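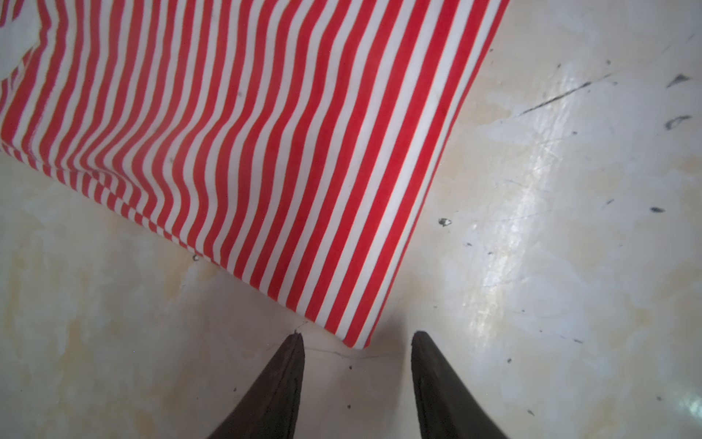
Salinas preguntó en la sesión anterior si convenía alisar toda la pieza antes de buscar las esquinas o empezar directamente por una de ellas. La cuestión se retoma en este apartado.

Tiempo de lectura: 4 minutos

Unidad 17. Extendido y plegado de textiles a rayas

1. El tejido de rayas estrechas ofrece una referencia constante. Si las rayas se curvan o se aprietan junto al dobladillo, la tela conserva un pliegue - aunque el resto parezca liso. Se recomienda corregir primero el borde y después el centro.

2. La esquina se toma por el extremo y se desplaza en el sentido de la raya. El arrastre en diagonal deforma la pieza y obliga a repetir la operación.

3. Los adornos cosidos o superpuestos, como cordones y ribetes, se comprueban antes del primer doblez. Los objetos menudos se retiran al final y se depositan en una cesta.

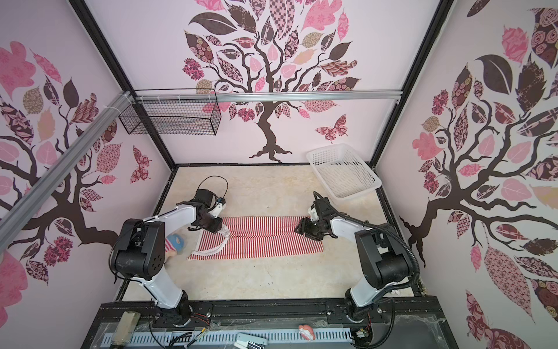 Fig. 2. Tela a rayas rojas y blancas extendida a lo largo, con adorno blanco trenzado y muñeco de peluche en un extremo.

Para la práctica de septiembre, cada estudiante presentará una pieza plegada en tercios y una ficha de observaciones. La ficha no excederá de 100 palabras.

Materiales relacionados
- Unidad 16. Clasificación de prendas pequeñas
- Cuaderno Saria de textiles del hogar
- Guía Stavudel: cestas y orden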